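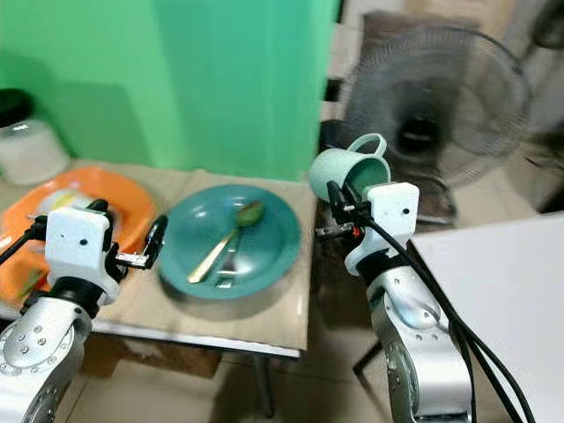

# Chapter 4: Listening to Slow Music

In the previous chapter we worked with songs that have a clear beat. Now we turn to ambient music, where the beat is weak or missing. Many students find this music difficult at first, because they wait for something to happen. I ask you to have patience with it.

Our main piece is *Prosach*, the second long work by the composer Hermine Oberholzer. It was published by the small label Sturkon in an edition of 300 cassettes, and it was sold out before the end of September. The piece lasts nearly 50 minutes. It has only four chords, and each of them is held so long that the listener can forget the one before.

## 4.1 Drone and layer

A **drone** is a tone that continues under the other sounds. In *Prosach* the drone is played on a harmonium and later doubled by a low synthesizer. A **layer** is any sound which is placed over the drone and can be removed again without breaking the piece. Oberholzer uses a female voice, tape noise and a bowed zither as layers.

The voice belongs to Elfriede Plattner, who is better known for her dance records under the name Flosine. On those records she sings short phrases in a high and bright tone. In *Prosach* she sings without words, and the recording was slowed down, so that her breathing becomes a part of the rhythm.

## 4.2 Before you listen

Use headphones if you have them. Set the volume lower than usual. The drone contains strong tones between 200 and 250 Hz, and on small speakers they may cover the zither.

Listen one time without writing. On the second time, note the minute at which each new layer enters, and the minute at which you first notice that a layer is gone. These two lists will be needed in section 4.3, where we compare the piece with a dance track by Flosine that uses the same voice recording.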